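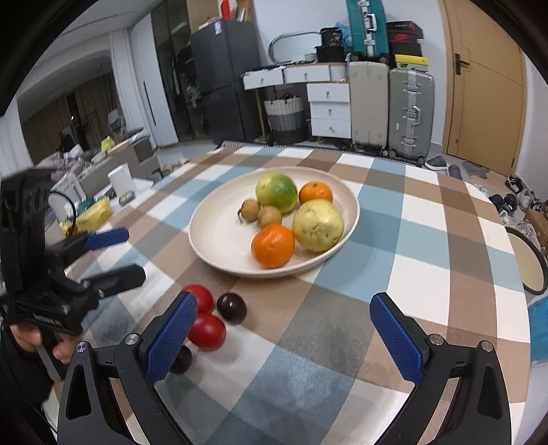
Splitting a shared kitchen grocery bill when one person is away half the month

Posted by Usa Nilsuwan
3 May 2021

I live in a three-bedroom house with two other people. We share groceries. When we moved in last October we agreed to split everything three ways, and for the first few months that was fine.

One of my housemates then changed jobs and now travels. She is gone 15 days out of most months, sometimes a few more. She still pays a full third. She has not complained in so many words, but last week she said she had paid for a lot of yogurt she never saw, and I think she has a point.

Last month the grocery total was $1,171. That is high for us. It includes a large order of cleaning supplies and two bags of rice that will last until summer. Her third came to a little over $390. I would like to offer her something fairer before it turns into an argument.

What I have thought of so far:

We could charge by the day. Add up the days each person was home and divide the food by that. My worry is that somebody has to keep track, and that somebody will be me.

We could each buy our own food and only share basics like oil, salt, rice, dish soap and paper towels. The trouble is that the other housemate and I cook together nearly every night and like it that way. When the third is home she eats with us too.

We tried an app called Hivero for the bills. It is fine for rent and electricity because those are one number each. For groceries you have to enter each receipt and tick who is included, and we stopped doing it after the second week.

Fruit is a separate problem. It gets bought by whoever walks past the market and eaten by whoever is home, and half the time there is no receipt.

Has anyone found a way that works and does not need a spreadsheet open on the kitchen counter? We are all on decent terms and want to stay that way. The lease runs until the fall.

Mayuree Chaiyaporn

I was the one who traveled in a house like yours for two years, so this is from the other side.

Split the bill into two piles. Pile one is things that do not depend on who is home: cleaning supplies, trash bags, paper goods, light bulbs, foil, oil, spices, coffee filters. Everybody pays an equal third of that every month, home or not. Your housemate still wants a clean bathroom when she gets back.

Pile two is food. For that, use a by-the-day split, but do it in the simplest way you can stand. We had a wall calendar by the back door. If you were away overnight you put your initial on the square. Nobody wrote anything on days they were home. At the end of the month it took two minutes to count the squares.

To work it out, add up everyone's days at home and divide the food total by that number. This gives you a cost per person per day. Multiply by each person's days.

With your numbers, say the month had 30 days and $413 of the total was cleaning supplies and other household things. That leaves $758 for food. Two of you were home 30 days each and she was home 15, so that is 75 person-days. The food comes to about $10.11 a day. She would pay $151.65 for food plus $137.67 for the household pile, so $289.32. The two of you would pay about $441 each. I made up the $413, so put in your own figure.

Check whether you and the other housemate are all right with that before you offer it. In our house the two who stayed home were surprised at how much theirs went up, and there was a tense week. It helped to agree on it for three months and then look again.

The rice should go in pile one, in my opinion, even though it is food. Anything that lasts longer than a month gets messy if you charge it by the day in the month you happened to buy it. She could be home the whole of the next month and eat it for free, or the reverse.

For fruit and other small things without a receipt, we kept a jar. Each person put in $7 on the first of the month and whoever was going to the market took money from the jar. When it was empty it was empty, and you bought your own until the next month. I would not track it any closer than that. I paid the full $7 even in months when I was hardly there and it never bothered me.

One more thing - ask her what she wants. I would have been happy with a round number knocked off. The exact math mattered more to my housemates than it did to me.

Stodirau

just buy your own food. we did labeled shelves in the fridge and one drawer each in the freezer and have not had a fight since. sharing groceries only works for couples and sometimes not even then

Indent

I agree with most of what Mayuree wrote, but there is an easier version if you don't want the calendar. Look at the last few months, decide what share of the time she is usually away, and set fixed shares for food. If she is gone about half the time, that is two parts for you, two parts for the other housemate and one part for her. So 40, 40 and 20 percent. It comes out the same as the day count in a month where she is away exactly 15 days, and close enough in the others.

Household stuff stays at a third each, as above.

You can put fixed percentages into most bill apps as a default, so you enter one grocery total a month and you're done. I don't know Hivero so I can't say where the setting is.

Write down what counts as food and what counts as household. In our place the disagreement was over coffee and pet food. We ended up with coffee as food and the cat's owner paying for the cat.

Also put all the grocery receipts in one envelope and add them up at the end of the month. If a receipt isn't in the envelope, whoever bought it doesn't get paid back. People get good at saving receipts after they lose out on one.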